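Tillanstead get their sports hall back in April

February 5, 2026

I've been going on about the Tillanstead sports hall for so long that a few of you have asked me to stop, so here's some proper news at last. The junior basketball club will be back playing at home from April, after two seasons of borrowing other people's courts. I had the email on my phone before I'd finished breakfast and I may have shouted!

The hall shut when the floor started lifting along the baseline at the car park end. Since then the under-14s and under-16s have played their home games over in Hulletitz, on a court that's a decent size but has one set of changing rooms and a scoreboard that sticks whenever the away side gets into double figures. The kids got on with it. The parents got on with it too, mostly, although I've heard some choice words about the one-way system.

Clirent have put in the money for the new floor, and Timmermans start laying it later this month. It's a sprung wooden one with fresh lines, and both hoops are being replaced – the old left-hand one has leaned a bit for as long as I've been watching, and a couple of our guards have learned to use it. 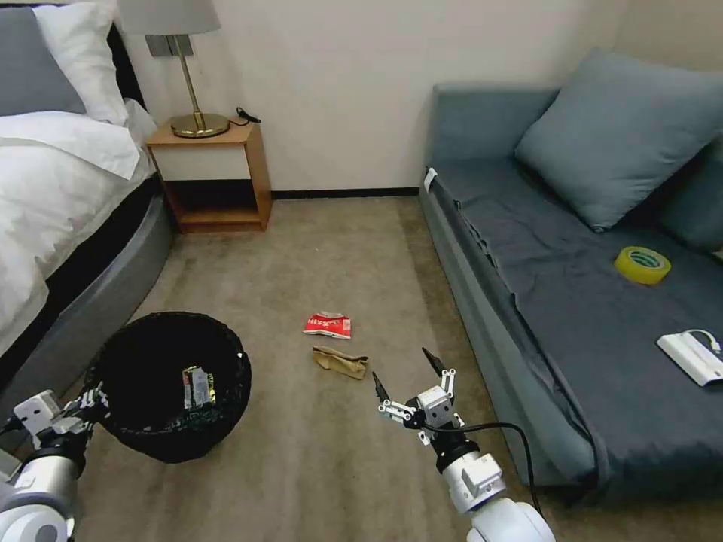
Seating is the other big change. There'll be room for 134 people on pull-out benches down one side, where we used to have stacking chairs and a gym mat if you were late. I'd have liked a few more, as the derby against Hulletitz always packs out, but it'll be loud in there and I can't wait.

The club has 657 registered players across all the age groups now, girls and boys, which surprised me when I read it. Training nights are being reshuffled to fit everyone in, so do check the new timetable before you turn up with a bag and a water bottle. The under-12s move to the early slot, and the older girls finally get the full court instead of half of it.

First up at home will be the under-16s, who are on a run of two wins and have a point guard I could watch all day (quick hands, never seems to look at the ball). Tickets are free for under-18s and you pay on the door otherwise. Bring a cushion, I've sat on those sorts of benches before.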